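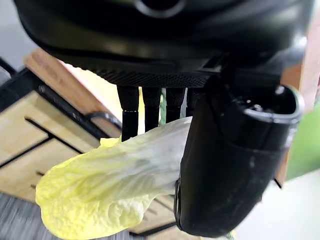 ## The release in which "closed" stopped meaning "holding"

For most of the past year, the grasp code in Ludar had two opinions about the world. The hand was open, or the hand was closed. If it was closed and the motors had stopped turning, we had an object, and the planner could go ahead and make plans about it.

This worked very well on blocks. It worked on mugs, on a stapler, on the rubber duck that came with the Folenthorpe office and seems to have tenure. Then in February we moved the test set over to produce, and the software began reporting a string of great successes with nothing in its fingers.

Leaves are the trouble. A cabbage leaf is thick and stiff at the rib and has almost no opinion at all by the time you get to the ruffled end. Close on the rib and the motors stall nicely, the way they would on a dowel. Close on the blade and the fingers travel nearly all the way home before they feel anything, and by then the old code had already filed it under "missed" and gone back for another try. With a leaf in hand. You can guess what the second try did to the leaf.

So version 19 is out, and the big change is that grasp state is no longer a yes or a no. It's a running estimate, updated every control tick, of how likely it is that something is in there and how likely it is to stay.

### What goes into the estimate

Abhishek Garg wrote most of it, and his first draft used everything we had. Motor current, finger position, the wrist camera, the difference between where the arm thought it was and where it ended up. It was very thorough and ran at the speed of a town council meeting. The one we shipped uses three things:

- **Finger gap against motor current.** A stiff thing gives you a wide gap and a sharp rise. A floppy thing gives you a narrow gap and a lazy rise. Both now count as evidence. Before, only the first one did.
- **The wrist view.** A small segmentation model looks at the area between the fingers and just below them and asks whether whatever is there moves with the hand. If it moves with the hand for a quarter second, the estimate goes up. If it stays with the table, it goes down, and so does morale.
- **What we told it to pick.** The planner passes down a stiffness guess along with the target. It's allowed to be wrong. It mostly sets how patient the other two should be.

The wrist view was the fight. Our hand is black, its fingers are black, and the camera sits close enough that one finger takes up a good part of the picture all by itself. The first model learned that the big dark shape was always there and always moved with the hand, and concluded with great confidence that we were holding it. We now mask out the hand using the joint angles before the model sees anything. Morag MacLeish built the mask from the CAD files, found that the CAD files described a somewhat more optimistic hand than the one on the bench, and then did it again by measuring. Please don't swap fingers without telling her.

### The planner gets a vote

A leaf in the grip is also a leaf hanging out of the grip. The old collision check treated a held object as a small box glued to the palm, so anything that drooped past the box was free to drag across whatever was underneath. Version 19 hangs a loose "skirt" below the grasp point, sized from the wrist view, and the planner keeps that clear too. It's a cone. We tried simulating the actual leaf and got some lovely videos and a path every 40 minutes or so, which the salad people at Lulholm felt was on the slow side.

The cone does make the arm lift higher than it needs to. If you see it carrying a single leaf across the bench like a visiting dignitary, it's working as designed. You can shrink the cone with `skirt_scale`, and if you set it to zero you get the old behavior back, including the dragging.

### Did it help?

We ran 1,298 logged grasps back through the new estimator offline, and it disagreed with the old code on 144 of them. Morag watched all 144. She sided with the new code on most, with the old code on a few, and on one she wrote only "no idea, ask the cabbage," which is now a label in the dataset and will be confusing someone for years.

The remaining bad cases share a family look. Thin stalks tucked behind a leaf get counted as part of the leaf, so the estimator thinks it has one good object when it may have two poor ones. Pale leaves over a pale table are also harder than they should be. Londoño, the branch, is where the fixes for both are going. It builds. I would not say more for it than that.

### If you're upgrading

`is_grasped()` still exists and still returns true or false, for those of you with scripts you'd rather not open. It now checks the estimate against a threshold of 0.7, and it prints a warning the first 100 times you call it. After that it gives up on you.

New code should call `grasp_belief()` and decide for itself how much doubt it can live with. Pouring and cutting want a high number. Moving a leaf from one tray to the next can get by on much less.

Old log files need to be converted before replay. The script is `tools/upgrade_logs.py`, it writes over the originals, and yes, there should be a flag for that. Abhishek is adding the flag. Copy your logs somewhere else first.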